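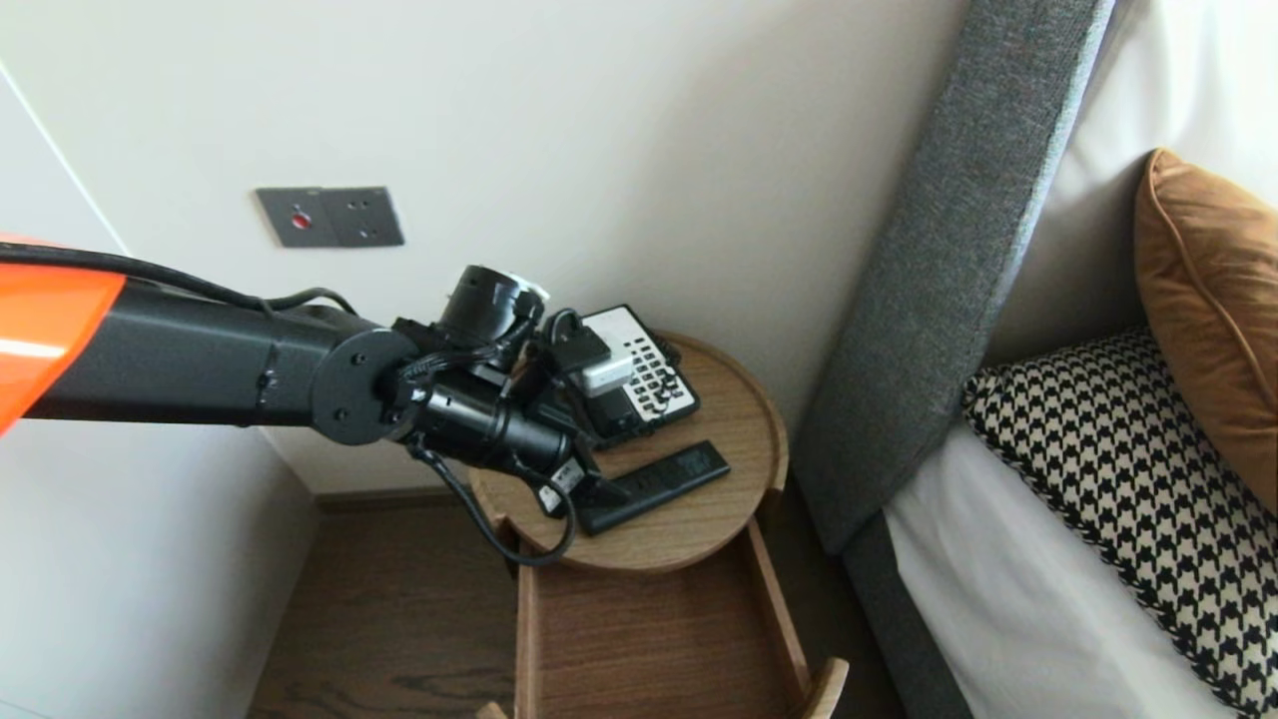 사진 제공: 트리르누라(Trirnura) 운영지원팀

객실 정비 자동화 점검표 및 의견
적용 사업장: 투스톨몬트(Tustolmont) 호텔
대상: 객실 정비원, 층 담당, 시설팀
점검 주기: 매 교대 시작 전, 금요일은 전 항목

2월부터 객실 침대 옆 탁자 정리 작업에 로봇 팔을 투입하고 있다. 대상 객실은 198실이며 로봇은 2대다. 전화기와 리모컨처럼 작은 비품을 다루는 작업이 포함되므로 팔과 탁자 사이 간격, 케이블 상태를 먼저 본다. 판정은 적합, 보완, 부적합으로 적는다.

1. 작업 구역

1-1. 침대와 탁자 주변 바닥에 걸려 넘어질 물건이 없는가
판정: 적합
의견: 마룻바닥 객실은 문제없음. 카펫 객실은 이동 경로를 따로 표시해 달라는 요청이 층 담당에게서 들어옴.

1-2. 팔 동작 중 침대와 탁자 사이에 사람이 들어가지 않는가
판정: 보완
의견: 베개를 먼저 정리하려고 팔이 움직이는 동안 침대 쪽으로 들어가는 경우가 있었음. 침구 작업은 로봇이 멈춘 뒤 시작하는 것으로 순서를 바꿈. 변경 순서는 정비원 대기실에 게시함.

1-3. 객실 문을 열어 둔 상태로 작업하는가
판정: 적합

2. 로봇 팔과 그리퍼

2-1. 외부 케이블이 탁자 가장자리나 비품에 걸리지 않는가
판정: 보완
의견: 그리퍼에서 내려오는 케이블이 탁자 앞쪽 테두리 아래까지 늘어지는 자세가 있음. 턱이 있는 둥근 탁자에서는 팔을 뺄 때 걸릴 수 있음. 케이블 고정 위치 변경을 체티아르(Chettiar) 정비 창구에 접수함. 조치 전까지는 팔을 뺄 때 옆에서 확인할 것.

2-2. 손목 관절 볼트와 커넥터에 풀림이 없는가
판정: 적합
의견: 전원을 끈 상태에서만 손으로 확인한다.

2-3. 비상정지 버튼이 작동하는가
판정: 적합
의견: 로봇용 비상정지는 이동대와 휴대용 조작기에 있음. 객실 벽면의 붉은색 부분은 객실 설비이므로 로봇 정지용으로 누르지 말 것. 신규 근무자 교육에 이 내용을 추가함.

2-4. 그리퍼 끝부분에 이물이나 날카로운 부분이 없는가
판정: 적합

3. 탁자 위 비품

3-1. 리모컨을 옮길 때 그리퍼가 전화기에 닿지 않는가
판정: 보완
의견: 탁자가 작아 전화기와 리모컨 사이 여유가 적음. 전화기 왼쪽에서 접근하는 경로는 속도를 낮춰 설정함. 리모컨이 비스듬히 놓인 경우 다시 집는 횟수가 늘어남.

3-2. 전화기 주변의 선과 플러그를 확인했는가
판정: 부적합
의견: 현재 점검 순서에 이 항목이 빠져 있음. 선이 전화기 위에 얹혀 있으면 로봇 작업을 시작하지 않고 정비원이 먼저 치운다. 다음 교대부터 적용.

3-3. 탁자 아래 선반을 사람이 직접 확인했는가
판정: 적합
의견: 선반 안쪽은 로봇 작업 범위에서 제외. 손님 물건이 있으면 손대지 않고 층 담당에게 알린다.

4. 업무 변화와 근무자 의견

4-1. 로봇 배치 뒤 정비원 1인의 담당 객실 수가 합의 범위 안에 있는가
판정: 보완
의견: 로봇 대기 시간이 작업 시간에 잡히지 않아 뒤쪽 객실이 밀림. 대기 시간도 작업 시간으로 기록하도록 플론들리(Flondley) 일정 프로그램의 입력란을 수정 요청함.

4-2. 허리를 굽히는 동작이 줄었는가
판정: 보완
의견: 탁자 정리에서는 줄었다는 답이 많음. 침대 시트와 욕실 작업은 전과 같음. 이동대를 문턱 너머로 미는 일이 새로 생겼고 손목이 아프다는 의견이 6건 접수됨. 손잡이 높이를 조정한 뒤 다시 확인한다.

4-3. 로봇 오류 처리가 특정 근무자에게 몰리지 않는가
판정: 부적합
의견: 조작 교육을 먼저 받은 사람에게 호출이 집중됨. 층마다 교육 이수자를 두고, 호출로 비운 시간은 담당 객실에서 빼 준다.

4-4. 작업 기록이 개인 평가에 쓰이지 않는다는 점을 안내했는가
판정: 적합
의견: 안내문은 배포함. 기록 보관 기간을 묻는 질문이 있어 답변 준비 중.

5. 정기 점검

누적 가동 2,000시간이 되면 관절과 케이블 전체 점검을 받는다. 시간이 남아 있어도 케이블 피복이 벗겨졌거나 평소와 다른 소리가 나면 바로 세운다. 세운 로봇에는 사용 금지 표지를 걸고 시설팀에 연락한다.

부적합 항목은 조치자와 재확인자가 각각 서명한다. 같은 사람이 두 칸에 서명한 점검표는 다시 작성한다.

조치자 서명: ____________
재확인자 서명: ____________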